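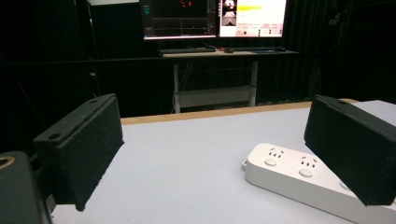 White tabletop, Plamard workshop

Progress report to the Fludov fund: vintage vehicle electrics

We have now rewired 14 of the vehicles on the Jinine list. Most came in with brittle cloth-covered looms and had several old repairs hidden under tape. Two needed new regulators as well, which we had not budgeted for. 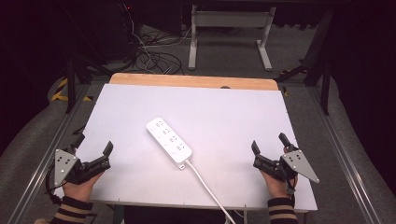 Page last changed: December

Spending to date is £612, almost all of it on cable, fuses and terminals. Maksymiv supplied 400 crimp connectors at trade price — the invoice is in the shared folder. The wiring diagrams are behind. Six are drawn up and the rest are still in pencil.

Next quarter we will start on the vans. We ask that the remaining £100 for battery testing be carried over, as the tester we wanted is out of stock until spring.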